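`umine-segment` is the segmentation and labelling tool used on the Umine table-clearing recordings. It reads wrist-camera video and gripper state, splits each recording into short episodes and writes one training shard per task. It doesn't train a policy. For that, see the Zedik repository.

## Status

Version 4 of the shard format is current. Version 5 is on a branch and shouldn't be used for anything you want to keep. Shards written before version 4 can be read but not appended to; convert them first with `umine upgrade`.

## Install

```
git clone <internal mirror>/umine-segment
cd umine-segment
pip install -e .
umine check
```

`umine check` looks for a working video decoder and a writable cache directory. If it complains about the cache, set `UMINE_CACHE` to a local disk. Network drives work but the index step becomes very slow.

## Input

Each recording is a folder with three files:

- `wrist.mp4` – colour video from the gripper camera
- `state.csv` – jaw opening and tool pose, one row per sample
- `meta.yaml` – task name, site, calibration key

Video and state have separate clocks. The loader aligns them using the start offset in `meta.yaml`, then resamples the state to the video timestamps. If the offset is missing, the recording is skipped and listed in `skipped.txt`. There is no automatic guess, and the old `--guess-offset` flag has been removed.

## Segmentation

Cuts are made from jaw opening alone. An episode starts at the last fully open sample before a closing movement and ends at the next fully open sample. Closings shorter than 200 ms are treated as noise and merged into the episode before them.

The image is used only afterwards, to propose an object class for the episode. The proposal comes from the frame at the start of the episode, cropped to the region between the finger pads and a margin above it. Household waste is the hardest group in Umine. Things overlap, printed surfaces break up the outlines, and the tablecloth often has a pattern of its own. In the start frame below, a torn printed wrapper, red cans, a piece of orange peel and white bottles marked "AD" share one pile, with crumpled paper lying over part of a carton.
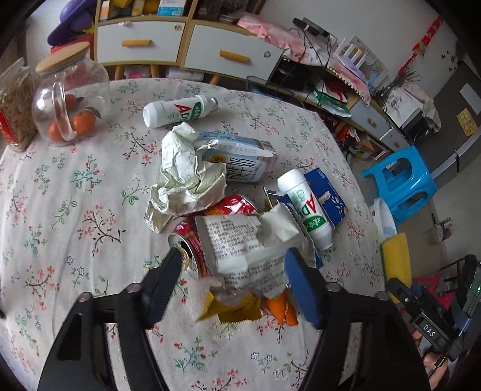 ## Object classes

Classes are deliberately coarse. The annotator may override a proposal but may not add a class without a change to `classes.yaml`.

| Class | Covers | Notes |
|---|---|---|
| `can` | drinks cans, any state | label even if mostly hidden |
| `bottle` | plastic bottles | cap ignored |
| `carton` | boxes, flattened or not | includes sleeves |
| `film` | wrappers, bags, sheets | paper and plastic together |
| `organic` | peel, scraps | whole fruit is `keep` |
| `keep` | anything that stays on the table | jars, bowls, sponges |

Paper and plastic were separate classes at first. Annotators disagreed on them too often from video alone, so both now go to `film`. The original labels are kept in the `raw_class` column if you need them.

`keep` is a negative class. Episodes with a `keep` target go to a separate shard and aren't sampled by default. Pass `--with-keep` to include them.

## Running it

```
umine segment recordings/ --out shards/ --calib helmy.yaml
umine propose shards/ --model jullen-small
umine review shards/
```

`helmy.yaml` holds the camera intrinsics and the finger-pad mask. The mask matters: without it the proposer tends to pick up the blue pads as an object and returns `carton` with high confidence. `jullen-small` runs on a laptop. The larger Jullen model needs a GPU and gives better results on `film`, with little change elsewhere.

`umine review` opens a local page with the start frame, the crop and the proposed class. Keys are listed in the footer. Edits are written at once, and there's no undo beyond the last one.

## Known problems

- A second gripper near the edge of the view can leak into the crop. The mask covers only the tool carrying the camera. There are 124 affected episodes, listed in `second_tool.txt`.
- Shiny cans under paper are often proposed as `film`. Fix these by hand in review.
- Large text on a carton or bottle sometimes splits one object into several regions. `--merge-text` helps, but it also joins neighbouring objects in tight piles – leave it off for waste tasks.
- If the operator never opens the jaws fully, no episode is written. Lower `open_threshold` in the task config and run the segment step again.

## Tests

`pytest tests/` runs without a GPU. The alignment tests need the sample pack, which `umine fetch-samples` puts in the cache directory.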